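Search this site
Search

# Joltorby Documentary Reviews – README

Reviews of documentary films, one per row. Made for people studying how critics write about nonfiction film. Follon hosts the files, Briggs is the mirror. Small set, please don't expect more than it is.

## Whats in it

- more than 2,000 reviews, English only
- 26 outlets, mostly local weeklies and campus papers
- shortest review kept is 30 words, anything under that got dropped

## Columns

`film`, `year`, `runtime_min`, `outlet`, `stars`, `text`

Stars run 0 to 10. Outlets that use letter grades were converted, see `grades.csv`. No stars given = blank, not zero. Please don't average the blanks in.

Runtime is the theatrical cut. Long films that played in parts are one row – check `notes` in the extras file for those.
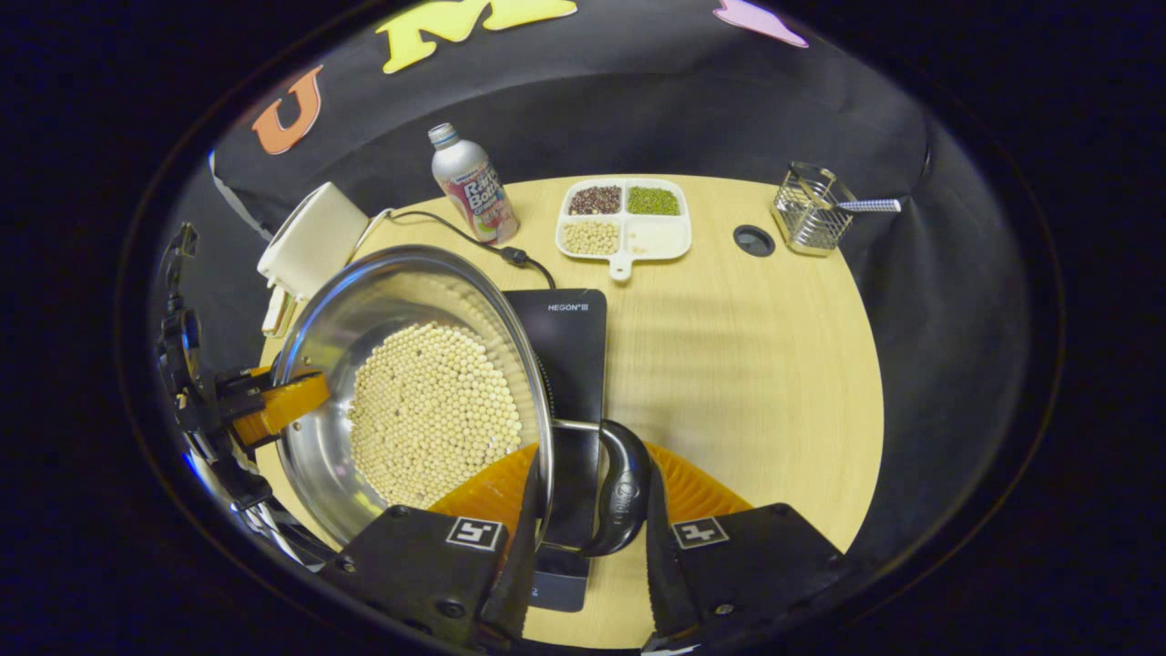
Soybeans in a steel pot, round wooden tabletop behind.

## Loading

Plain CSV, UTF-8. Some reviews have line breaks inside the quotes so use a real parser. Kollumex reads it fine with default settings.

## Known problems

- duplicate rows where one review ran in two papers
- French titles missing accents in the early rows
- `year` is sometimes festival year, sometimes release. Havent sorted it out
- a few reviews of TV series got in, still pulling them

## Changes

1/2/18 – fixed the star conversion, added two outlets. Next update not before the end of January.

## Use

Research and teaching only. Reviews belong to the papers that ran them. Cite as Joltorby Documentary Reviews.

© Joltorby | Contact | Back to top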